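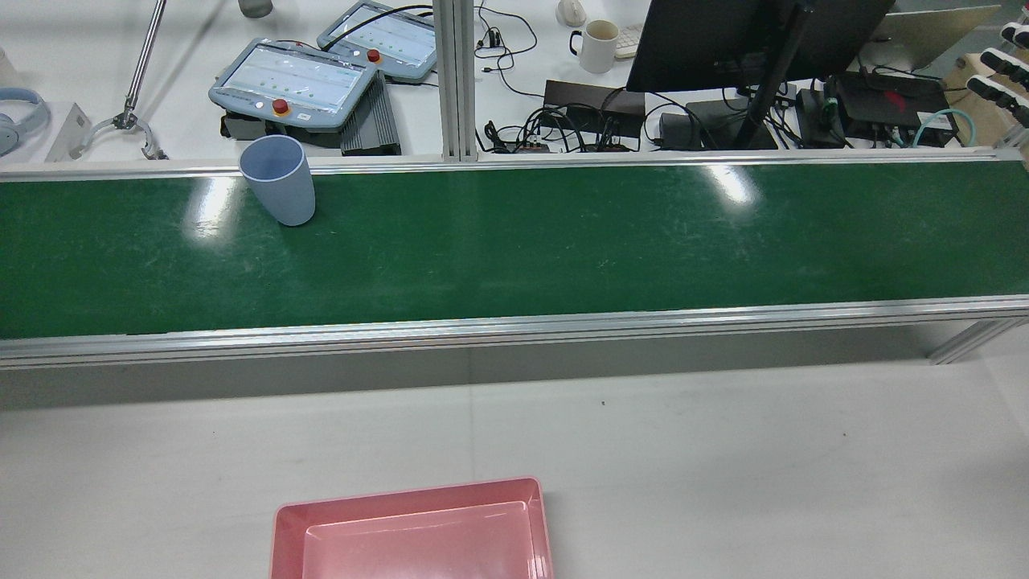
Moving a cup from one place to another sounds like the dullest job you could hand a machine. Come along to the Pindedska shared workshop for an evening, though, and you may well change your mind. I went for an hour and stayed until they switched the lights off.

The project is called Istatari, and it has been growing on a bench there since June. The idea is simple enough: cups ride along a long conveyor, a robot picks them up and drops them into the tray of the right colour. Every bit of that turns out to be hard, and that's what makes it such good fun to watch!

Take the belt. Run it too fast and a light plastic cup wobbles, tips and rolls away. The group settled on a crawl of 3 centimetres a second, which feels painfully slow until you see how much the software has to get through in that time. Glare was the next headache. A shiny patch on the green surface could fool the vision program into spotting a cup that wasn't there, so they spent a whole weekend taking test shots under every lamp in the building.
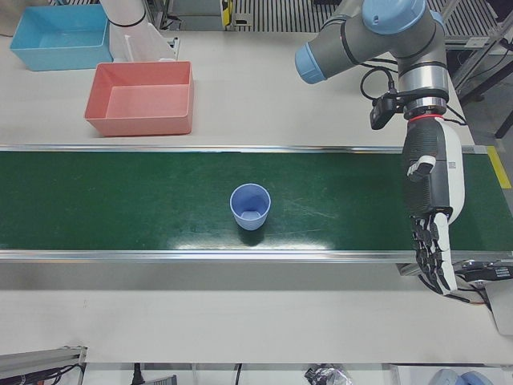
Then there's the hand. A plain two-fingered claw will grab a cup well enough, but a hand with proper fingers can fail in far more interesting ways — squeezing too hard, closing too early, catching the rim with its thumb. The control program, Ekoda, was written in the workshop and now has 56 saved grasps, most of them kept as a record of what not to do.

On their best night so far they managed 40 clean pick-ups in 90 minutes. A bored child could beat that easily, but there was cheering all the same, and I joined in. Next on the list is a second belt, going by the name of Hailu, which will feed cups back to the start so the whole thing can run in a loop. The rails are already on order.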